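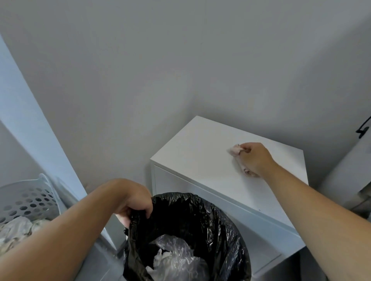 Okska dig house gets its grant, and I get to stop biting my nails

Well, it came through! I've been writing about the old pottery kilns at Okska on this site for longer than I care to admit, and last month the email finally landed: the Terkden Fund is giving the project 2,940 dollars to fix up the dig house and open part of it to visitors.

I know that isn't a fortune. Big excavations probably spend that on tarps. But for a site that has been running on bake sales and whatever we had left over from the summer field school, it's a very nice number to see in writing, and I may have read it out loud to my dog.

A quick catch-up if you're new here. Okska is the low hill just past the Skulus bridge, the one with the sheep on it. Under the sheep there are eight kilns (that we know of), most of them in rows along the south slope, where the wind would have come up from the river and kept the fires going. People in the village always knew there was something there, because you couldn't dig a fence post without bringing up a bucket of broken pots. The first proper trench went in 19 years ago, and there has been a season up there nearly every summer after that, rain and sheep permitting.

The trouble has always been where to put everything. Our dig house is the former Skulus grain office, a squat little building with good walls and a roof I would describe as optimistic. Finds get washed, dried, marked and boxed there, and then the boxes go wherever there's a gap. Two years ago we had a leak over the back room and spent a whole weekend relabeling bags of rim sherds with a hair dryer going. I don't want to do that again, ever.

So, the money. Most of it goes on the roof, which I can't make sound exciting, but I promise you I'm excited. After that comes proper shelving, and then the part I've been pushing for: turning the front room into a small display, open on weekend afternoons from next May. It'll have a few whole pots, a big map of the hill, and a table where kids can try fitting sherds back together (replicas, don't panic).

The other half of the news is that the Aksoy school is coming in with us. Their history classes already walk up the hill every spring, and now the older students will be helping write the labels for the display. I sat in on a planning session and they were tough! They wanted to know why all our old signs say "vessel" when we mean "jug," and I didn't have a good answer, so jug it is.

One thing I should clear up, as I've had a few messages about it. The grant does not pay for new digging. Next summer's season will be a short one, 2 weeks instead of the usual month, and it'll stay on the lowest kiln, where the stoke hole is only half cleared. I'd love to see the upper terrace opened up too, but there's a pile of material from past seasons that still needs drawing and writing up, and the Terkden people were pretty clear that they want that done first. I grumbled a bit. They're right, though.

Roof work starts in September, once the field school has packed up, and the dig house will be shut while it goes on. If you have finds on loan for drawing, please get them back to us before then, in the bags they went out in. The path over the hill stays open the whole time, and the sheep gate still sticks, so lift it as you push.

I'll post the opening hours for the front room when we've settled them. And if anybody local has old photos of the grain office, inside or out, I'd really like to borrow them for the wall by the door. Leave a note in the box at the Skulus bridge and I'll come find you.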